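Why I still keep my music on a hard drive

I finally did it! Every CD in the house is ripped, tagged and sitting on one drive, all 974 of them, and I've been grinning like a kid all evening. It took me 18 months of feeding in discs while dinner cooked, and I loved nearly all of it (the scratched Bovon live set, less so).

The best part has been hearing things I'd forgotten I owned. There's a Dravport EP I must have bought in college and played maybe once, and the second track is gorgeous, all slow organ and brushed drums. How did I miss that? I've had it on repeat since July.

Tagging was the real time sink. Box sets come up with every disc named something different, and classical is a whole world of pain. I settled on composer first, then the piece, then the players, and I'm sticking with it even where it looks odd.

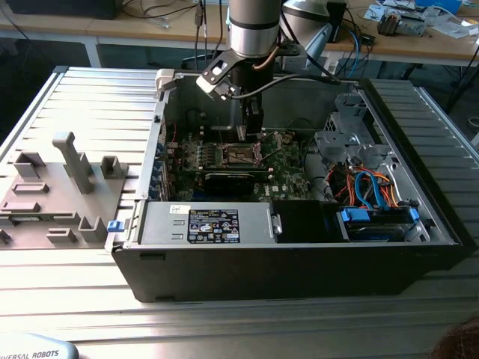

Playlists are next, and I can't wait. I want one for long drives, one for Sunday-style pancakes on any morning I like, and one that's only opening tracks. Shuffle already gave me two Sasico songs back to back, and they sounded great together. If you've got a shelf of old discs, go pull one out tonight and play it all the way through!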